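4.2 Comparing the two finger linings in a cluttered box

I'll admit I was expecting this part of the study to be dull. The bench tests in 4.1 had already told us that the ribbed lining held on better than the smooth one, and Duyên Phan and I thought the box trials would just say the same thing again with more mess. They didn't quite, so I'm going to spend a bit longer on them than we'd planned.

The task was easy to explain. The operator works with a gripper in each hand, reaches into an open box on a bed, gets hold of one named item and lifts it clear of the rim. We did 200 lifts with each lining, swapping over every 46 lifts so that tired wrists wouldn't count against one lining more than the other (the last block was a short one). Items went back in wherever they happened to land, and we left tangles alone. Figure 7 has the ribbed blue pads on, with a roll of tape, a red packet and a wooden spoon among the things in the box. 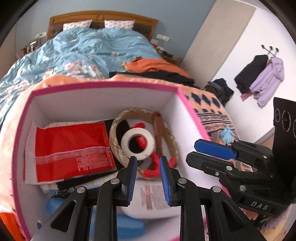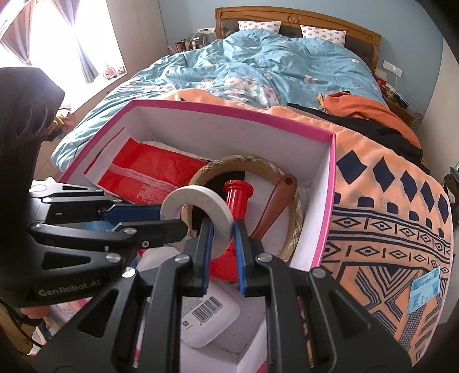

Figure 7. Box trials with the ribbed pads fitted, two views.

On flat packets the ribbed pads did well, and I can't say I was surprised. Rigid round things were another matter. With the smooth lining a roll tends to slide until it settles against both fingers, and then it stays put. The ribs stop that sliding, so if you come in at a bad angle you're stuck with the bad angle – you either open up and try again or carry on and hope. Blagoje Angelovski, who did most of the lifts, got into the habit of steadying the roll with the other gripper first. We hadn't told him to do that, and we hadn't told him not to, so those lifts stay in the totals but are marked separately in Table 5.

We also had trouble with the fingers meeting the wall of the box. Both linings suffered here, though the ribbed pads are thicker and you notice it sooner. Opening the jaws a little less on the way down helped, and we'd suggest anyone repeating this fixes the opening width before they start. I wish we had done so in January, when we ran the pilot.

For scoring we used Mimix to line up the two video streams and then went through every lift by hand. A lift counted as clean if the item cleared the rim on the first closing of the fingers. Duyên and I scored separately and argued over the leftovers, mostly cases where a second item came up with the first.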